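Feb 21, 2023. Rules for the bin cell, second attempt

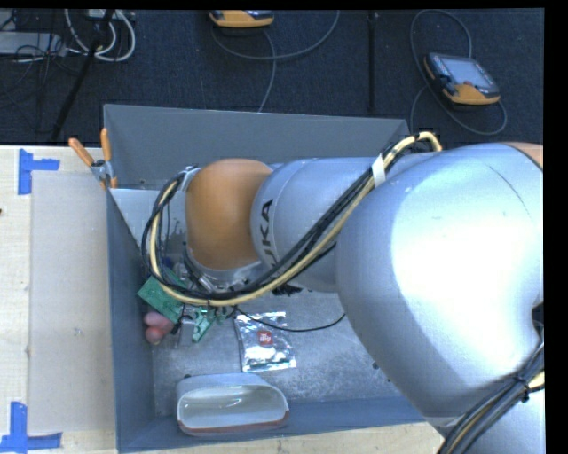 The arm over the grey bin, with the pouch, the circuit board and the rest of the mixed items on the bin floor.

Spent most of today on the cell rules. The old sheet was two pages and had been copied from the Elura line, where the arm only ever lifts one kind of carton, so half of it made no sense for us. It had a whole paragraph on stacking height. I crossed that out first.

Shahnaz Gazi came down before lunch and we went through the new draft standing at the table. Her main point was the pendants. We have two and they both end up on the carpet behind the table. She wants a rule that they go on a hook when not in hand, and that whoever is running the arm keeps theirs in hand the whole time. I had written "within reach". She said within reach means something different to everyone, and I changed it. The hooks are not ordered yet. I have put them on the Weltia list with the spare clamps.

Then the cables. The bundle runs along the forearm and loops round under the wrist, and the thinner wires below it can hang down into the bin. I wrote that any wire hanging below the gripper gets tied back before a run starts. Selvaraj Karunaratne thinks this is too strict, as a wire tied too tight will pull at the connector when the wrist turns. He is right about that. We settled on tying back with enough slack for a full turn each way, checked by moving the wrist slowly by pendant first. It makes a long sentence but I left it in.

Tape marks: the sheet on the table is lined up by its blue tape corners. New rule is that nobody moves tape without writing it in the book. In October the marks on the other table got shifted and it cost us a run of 698 picks that could not be compared with anything before it. I do not want to do that again.

Clamps: check by hand at the start of the day and after any knock to the bin. Handles must stay clear of the path of the arm. Selvaraj wanted a torque figure here but these are spring clamps, there is nothing to set.

Items: mixed items are allowed, including shiny ones. Sultana had asked us to leave foil out of the trials and I have said no in writing. The shiny packs are what Dinder will be sending, so they stay. What I did agree to is that anything split or leaking comes out, and that the arm is stopped before a hand goes over the rim. Stopped means stopped at the pendant with the other person told out loud. A pause between picks does not count. Shahnaz asked me to put that rule at the top of the page and I have done.

The log stood at 3368 picks when I shut down. The new sheet has 38 lines on it, which is still too many to read at the start of a shift. Shahnaz will try to cut it down to one side of paper. I said she could take out anything except the stopping rule and the one about the tape.

Still to do: print it larger, find the laminator, ask Selvaraj for his wording on the slow wrist check. Knee bad again on the stairs. Left at six.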